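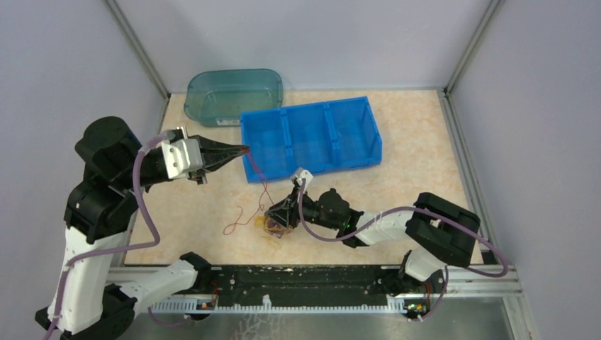 Yasuo Higuchi wrote:

> My son is 13 and wants the same supper every night at 6:20. If we run late he won't eat at all. Has anyone moved a mealtime without a fight? We have to change ours in November when my shift changes.

Yasuo,

We did this with my daughter two years ago. She also goes by the clock, so I left the food alone and only changed the time. Five minutes later, held there for a week, then five more. I wrote the new time on the kitchen calendar the night before — she checks it before bed.

She skipped supper twice. I kept a plate in the fridge and didn't bring it up.

Radymyr's idea of a kitchen timer didn't work for us, she hated the noise. It may be fine for your son.

Does he eat at school? If lunch is early I'd start with a bigger snack at 3:30.

I can send you the calendar page we used if you want it.

Uliana Demchenko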